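Home | Bench Notes | Finishes | Parts Shelf | Search
7 comments | 2 shares

Notebook, June, entry 561

Started on the small honey-brown cabinet around mid-morning, once the bench by the curtain was free. I've been putting this one off because curved fronts make me nervous (the Serkby sideboard took a week off my life), but the job sheet only asks for doors, hardware and a wipe-down, so no excuses left. 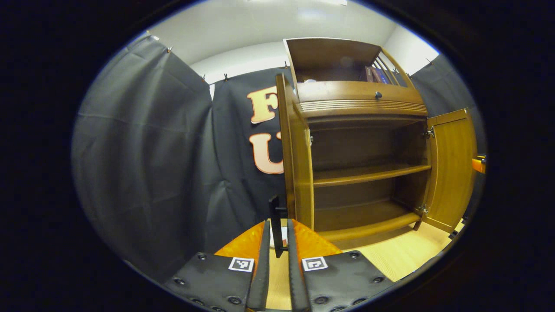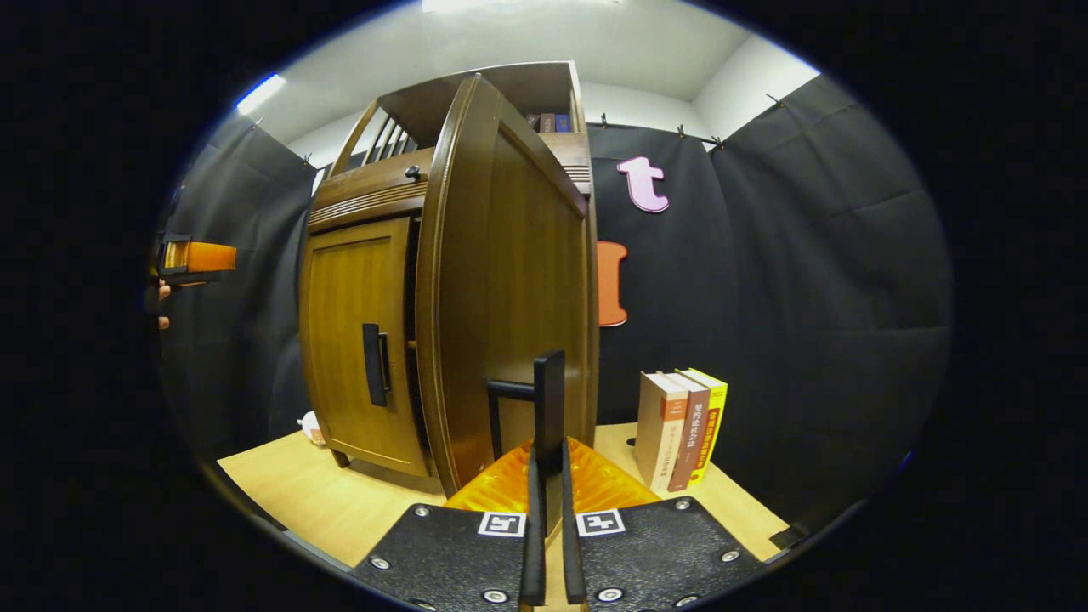 Lower cupboard: both doors open in the first, just the right one open in the second.

OK, the doors. I went in expecting to rehang at least one of them and I don't think I need to. I put a straightedge against the closing edges and the gap is fine at the top and a hair tight at the bottom, and that's with the left door shut first. If you shut the right one first you get a little rub and then you start thinking the whole carcass is twisted. It isn't! I checked the diagonals and they match. So please, anybody who picks this up after me, left door first, and don't go planing anything.

Hinges are plain silver-colored ones and they can stay. One screw on the right door spun when I tried it, so I pulled it, packed the hole with a sliver of matchstick and glue, and put the same screw back. Will try it again tomorrow before I trust it. I also had a go at the hinges with the Onari oil, a tiny drop on a toothpick, and wiped off what ran.

Pulls: they're black, and I keep going back and forth on them. They look a bit modern against the spindle rail and all that grooved trim, and I'd half decided to swap them for the Seixas ones in the parts drawer. Then I measured, and the Seixas pulls have wider centers, so we'd be filling old holes and drilling new ones on a door face that doesn't have a mark on it. Not worth it. Leaving the black. They do go with the little round knob up by the spindles, so there's that.

Shelves next. I love the curved shelf in the lower part, the way it bows out to follow the front - whoever cut that had more patience than I do. I ran a dry cloth over it and along the floor of the compartment, and got a gray smear out of the back corners. The grooves in the trim hold dust too. An old soft toothbrush works, going along the groove and never across it.

Finish: tried the Fadovance wax on the underside of the shelf first. Two thin coats, buffed in between. It came up a shade warmer than I wanted but it's hardly noticeable unless you put your nose to it. The inside of the right door already has a decent shine and I'm inclined to leave it alone completely. Four hours to harden according to my own scribble from last time, and I'd give it longer in this humidity.

The books in the top section are staying in for now. I like having some weight up there while I fuss with the doors, and a cabinet with books in it tells you more about how it sits than an empty one does. The ones standing on the table to the right need to go back to the shelf by the window before any wax gets near them.

Still to do:
- retry the repaired screw
- felt dots under the legs
- second look at the tight spot at the bottom of the doors
- order more toothpicks, we're down to the bent ones

Previous entry | Next entry | Back to top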